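饼干公司怎么知道你爱吃什么？

小朋友，你有没有在超市的饼干架子前面站过很久很久？巧克力的、柠檬的、芝麻的、夹心的，看得人眼睛都花了，大人在旁边催了又催，你还是拿不定主意。下次再这样站着的时候，可以顺便想一个问题：这些口味是谁定下来的呢？为什么有柠檬味的饼干，却很少见到黄瓜味的？

我小时候一直以为，饼干工厂里住着一位白胡子老爷爷，他早上醒来想吃什么味道，工厂就做什么味道。后来长大了，做了这一行，才知道没有这位老爷爷（有点可惜，我还挺喜欢他的）。公司要做一种新饼干，先要去问人。问很多人，用很多种办法问，问完了还要坐下来，把大家的回答仔仔细细地看一遍。这件事有个大人用的名字，叫“市场调查”。名字听起来干巴巴的，里面的事情却有意思得很，今天我就慢慢讲给你听。

先认识一下故事里的公司

有一家做饼干的公司叫 Gimex。他们想给小学生做一种新饼干，课间吃的，不掉渣，也不会粘在牙上。厨房里的师傅们试来试去，最后剩下两种味道：一种是烤苹果味，一种是蜂蜜燕麦味。师傅们自己吵得不可开交，喜欢苹果的说苹果香，喜欢燕麦的说燕麦脆，谁也说服不了谁。

负责调查的人叫 Kátia Falcão。她让师傅们先别吵了，因为这饼干又不卖给师傅，得去问小学生才行。于是她选了一个叫 Skuvham 的小城，那里一共有2,565个小学生。

那么，要不要把这些孩子一个一个全问一遍？

一勺汤的办法

你想想看，家里煮了一大锅汤，大人想知道咸不咸，会怎么做呢？会把整锅汤都喝光吗？当然不会，要是那样，晚饭就没有了！大人会拿勺子舀一小口，吹一吹，尝一尝，就知道整锅汤的味道了。

调查也是这样。从一大群人里挑出一小部分来问，用这一小部分人的回答去猜一大群人的想法。这一小部分人，就叫“样本”。你可以把样本想成那一勺汤。

不过尝汤之前有一件很要紧的事，你帮大人做过饭的话一定知道：要先搅一搅。如果盐都沉在锅底，你只舀最上面那一层，就会觉得太淡，再放一大把盐下去，那可就糟糕啦。挑人也得先“搅一搅”，让每个孩子都有一样的机会被挑中。怎么搅呢？最简单的办法是抽签。把所有人的号码放在一起，打乱，闭着眼睛往外拿，拿到谁就是谁，不能因为谁长得可爱就多问他一次，也不能因为谁坐得远就懒得去找他。

没有搅匀的汤

Kátia 刚开始工作的时候，就喝过一次没搅匀的“汤”。那时候她想知道孩子们放学以后最喜欢做什么，就拿着本子站在游泳馆门口，见到一个孩子就问一个。问了整整一个下午，本子写得满满的，结果你猜怎么样？差不多所有的孩子都说最喜欢游泳！

她高高兴兴地把本子拿回办公室，她的老师 Rafail Rallis 翻了几页，慢悠悠地问：“那些不喜欢游泳的孩子，今天下午在哪儿呀？”

Kátia 的脸一下子就红了。不喜欢游泳的孩子，有的在家里画画，有的在操场踢球，有的在图书馆，他们根本不会从游泳馆的门口走过去。她问的人再多，也全是从锅的同一个角落里舀出来的。

这种毛病叫“偏差”，就是歪了的意思。歪了的调查很会骗人，你看着那么多回答，心里觉得踏实得很，可是答案早就偏到一边去了。所以以后你在哪里看到“大家都喜欢”这几个字，可以像 Rallis 老师那样问一句：大家是谁？是在哪里问的？

还有一种歪法，藏得更深一点。有一本儿童杂志登过一张小纸条，请读者剪下来，写上自己喜不喜欢写作业，再寄回去。编辑部收到了2,501张，装了好多个袋子。这么多，总该准了吧？可是你再想想，什么样的孩子会去找剪刀，找信封，找邮票，还特地走到邮筒那里去呢？多半是心里对写作业特别有话要说的孩子。那些觉得“还行吧，随便”的孩子，看一眼就翻到后面看漫画去了。于是编辑部读到的，要么是“太喜欢了”，要么是“太讨厌了”，中间那一大群安安静静的孩子就不见了。

问题也会自己拽着人走

挑好了人，下面就该写问题了。写问题看上去容易，谁不会问问题呢？你每天都要问好多个。可是写一个公平的问题，真要花不少心思。

先看这一句：“你是不是也觉得香喷喷的烤苹果饼干最好吃？”

你读的时候有没有觉得，好像有人在轻轻推你的背，想让你点头？“香喷喷”是在推你，“是不是也”又推了你一下，“最好吃”再推一下。一个有礼貌的孩子听到这样的问题，很难摇头说不。这样问出来的答案，里面有一大半是问的人自己的意思。

把它改一改：“这两种饼干，你更喜欢哪一种？或者两种一样喜欢？或者两种都不喜欢？”

这样就好多了，往左走往右走都可以，站着不动也行。请特别留意最后那一句，“两种都不喜欢”。好多大人写问题的时候会把它忘掉，可是对公司来说，它说不定是最有用的一个回答呢。要是大部分孩子都不喜欢，那就赶快回厨房重新做，省得烤出一大仓库没人要的饼干。

还有一种问题叫“两个挤在一张椅子上”，这个名字是我自己起的。比如：“你觉得这种饼干又脆又甜吗？”要是你觉得它很脆，可是一点也不甜，该怎么回答？说“是”也不对，说“不是”也不对，只好咬着笔头发愁。遇到这样的问题，就把它拆开，脆不脆问一次，甜不甜再问一次，让它们各坐各的椅子。 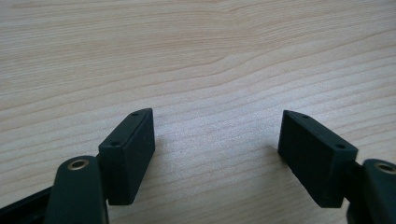 问题的词儿也要挑一挑。你要是去问一个刚上一年级的小朋友：“请评价本产品的口感。”他大概会眨眨眼睛，然后说想上厕所。同样的意思，换成“咬下去的时候，你喜欢那种感觉吗”，他就能和你说上好半天，说不定还会告诉你他掉了一颗牙，所以只能用另外一边咬。掉牙的事也要记下来，因为牙掉了，咬硬饼干的感觉会和别人不一样。

给小小孩用的问卷，有时候连字都很少，上面画着几张脸，一张笑得很开心，一张微微笑，一张平平的，一张皱着眉头，一张快要哭了。孩子指一指哪张脸就可以。画脸的人也得小心，每张脸都要画得一样大，一样好看。要是笑脸画得特别漂亮，戴着花帽子，旁边还有一只小狗，那孩子们就都去指小狗了。

蒙上眼睛尝一尝

现在到了最好玩的部分：尝饼干！

你可能会想，尝就尝嘛，把饼干摆出来，让大家吃，吃完了说哪个好吃，这有什么难的？可是我们的舌头其实很容易听别人的话，特别是听眼睛的话。有一次，负责试吃的 Veronica Chiriac 把同一盆面团烤出来的饼干分成了两盘，一盘放在亮闪闪的金色包装旁边，一盘放在灰扑扑的纸袋旁边。孩子们尝过以后，好多人都说金色那边的更香更甜。饼干明明一模一样呀！他们没有撒谎，他们是真的觉得更香。眼睛先看见了漂亮的包装，悄悄跟舌头说“这个一定好吃”，舌头就信了。

所以正式尝的时候，包装都要收起来，饼干也不写名字，只在盘子上贴一个谁也看不懂的记号，比如一个三角形和一个圆圈。孩子不知道哪个是烤苹果，哪个是蜂蜜燕麦，只能老老实实地靠自己的嘴巴。这个办法叫“盲测”，盲就是看不见的意思。

更讲究一点的话，连发饼干的大人也不能知道哪个是哪个。这又是为什么呢？因为大人也会不小心泄露秘密。要是发饼干的叔叔自己最爱吃苹果味，他递过去的时候，眉毛可能会抬一抬，嘴角可能会翘一翘，小朋友都是很会看脸色的，一看就明白了，“哦，他想让我选这个”。把叔叔也蒙在鼓里，他的眉毛就没有用武之地了。大人和孩子都不知道的这一种，叫“双盲测试”。

还有谁先谁后的问题。你肚子饿得咕咕叫的时候，第一口吃到的东西总是特别香，对不对？要是每个孩子都先吃三角形那一盘，三角形就占了大便宜。所以要让一半的孩子先吃三角形，另一半先吃圆圈，这样便宜就平分了。两块饼干中间还要喝一口清水，把嘴巴里的味道冲掉，不然第二块饼干就要和第一块的味道混在一起，谁也说不清楚了。

哦对了，在尝东西之前，还要请家里的大人签字同意，并且问清楚孩子有没有过敏。有的人不能吃坚果，有的人不能喝牛奶，这可不是闹着玩的。这一步做不完，一块饼干也不可以发出去。

嘴上说的和手里拿的

讲到这里，好像都齐了，人挑得公平，问题写得公平，尝得也公平。可是还有一个小麻烦，我得告诉你。

人嘴上说的，和真正会做的，常常不太一样。

你可以想想自己。要是有人问：“你平时爱吃蔬菜吗？”你会不会稍微多说一点点？要是问：“你每天看多久动画片？”你会不会稍微少说一点点？这也算不上什么坏心眼，每个人都希望自己听上去好一些，大人也一样，而且大人说得更厉害呢，你可以去问问他们一个星期跑步几次。

做调查的人都知道这个，所以他们除了听，还会看。Neusa Pacheco 在一家叫 Tavares 的小超市里做过观察，当然是先跟超市说好了，门口也贴了告示，让进来的人都知道。她不问问题，就安安静静地站在一边，记下大家先拿起什么，又放下什么，在哪里停下来读包装背面的小字。有一位妈妈在问卷上写“我给孩子买零食最看重健康”，到了架子前面，孩子拽了拽她的袖子，她就把糖最多的那一包放进篮子里了。Neusa 没有笑话她，Neusa 自己也有孩子，那个孩子也会拽袖子。

把听到的和看到的放在一起，像拼图那样拼一拼，才能看得比较清楚。有时候两边对不上，那也没有关系，对不上的地方往往正好值得再去问一问。

回答都到哪里去了？

你填完了问卷，把它交上去，它会去哪里旅行呢？

首先，你的名字会被拿掉，或者从一开始就没有让你写名字。公司想知道的是“很多孩子喜欢什么”，并不需要知道“隔壁班的小明喜欢什么”。正规的调查一定会替你保密，你说了饼干难吃，做饼干的师傅也不会找到你家里来。

然后，所有的回答会放进电脑里整理。Gimex 请了一个叫 Dalta 的小组来做这件事，组里有一位 Sun-ja Koo，她最喜欢看孩子们在空白的地方随手写的话。勾和叉可以数出来，哪种饼干喜欢的人多，一眼就能看到。可是“为什么喜欢”，就要从那些歪歪扭扭的字里去找了。有个孩子写：“圆圈的好吃，但是吃的时候声音太大，上课偷吃会被听见。”还有个孩子写：“三角形的像奶奶家的味道。”Sun-ja 把这两句话都抄下来贴在墙上，还专门拿给厨房的师傅看。

师傅们看了以后怎么样呢？原来争得面红耳赤的人，又围在一起商量开了。圆圈是蜂蜜燕麦味，喜欢它的孩子多一些，可是嚼起来嘎吱嘎吱的确实有点响，也有点硬，对正在换牙的孩子不太友好。他们就把燕麦磨得细了一点，再去请孩子们尝。尝了改，改了尝，来来回回好几趟。新饼干到了七月才摆上架子，比原来打算的晚了不少。至于烤苹果味，师傅们舍不得扔，把配方夹在一个本子里，说以后再拿出来试试看。

要是你也想做一次小调查

在家里或者在班上，都可以试一试，不用花什么钱。先想好一个你真的想知道答案的问题，比如班里图书角应该添哪一类书，或者春游的时候大家想带什么零食。只问自己最要好的朋友可不行，好朋友常常喜欢一样的东西，那就又变成没搅匀的汤了。你可以把全班的学号写在小纸条上，折起来放进帽子里，摇一摇再抽。

问题写好以后，先念给家里人听一听，看看他们有没有听不懂的地方，有没有觉得被推着走。问的时候，让每个人悄悄地写在纸上，不要大家一起举手。一举手，后面的人就会看前面的人，看见班长举了，也跟着举，你心里明白是怎么回事。

别人要是不愿意回答，就跟他说声谢谢，去问下一个人。回答是别人送给你的礼物，不送也是可以的。收到的纸条要好好保管，别拿着到处念“某某某居然喜欢这个”，不然下一回就没有人肯告诉你真话了。

等数完了，别忘了把结果告诉参加的人。这一点好多大人都忘记做，其实大家可好奇了，都想知道自己和别人一样不一样。你可以画一张图，喜欢故事书的人多，就把那一条画得高一些，喜欢科学书的人少，就画得矮一些，涂上你喜欢的颜色，贴在教室后面的墙上，再把你是怎么抽签、怎么提问的，也写在旁边。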